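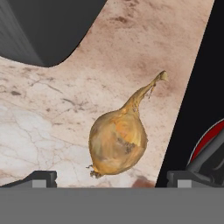 Simulated kitchen task: an onion on a marble countertop, seen from the gripper.

Call for Participants: Household Chores Study
Tidholm Institute for Domestic Automation

The Tidholm Institute invites adults who regularly cook and clean at home to take part in a study of how well machines perform ordinary household work. Enrollment is open until the end of August.

Robots can now complete a number of kitchen chores under controlled conditions. Whether they do so to a standard that a household would accept is a separate matter, and one on which published results say little. Picking up an onion by the bulb without stripping its skin, for instance, remains a task on which current systems differ widely. The study will compare the judgment of experienced home cooks with the scores assigned by our software.

Participants will attend two sessions at our Rurholm site. In the first, they will carry out a set of short chores by hand, including sorting vegetables and clearing a counter. In the second, they will review computer simulations of the same chores performed by a robot and rate each attempt on a written form. Sessions last around 2 hours and begin at 9:30 a.m.

We are seeking 43 participants. Applicants must be 18 or older, be able to stand for short periods, and read English comfortably. No technical background is required. Persons employed by Wunderlich or Endo, our equipment partners, are not eligible.

Participants will be paid for each session attended and may withdraw at any time. Travel within the Rurholm area will be reimbursed on presentation of receipts.

To apply, request a form from Müzeyyen Sönmez, Study Coordinator, at the Institute's front office. Questions about data handling should be directed to Hemant Dwivedi, Principal Investigator.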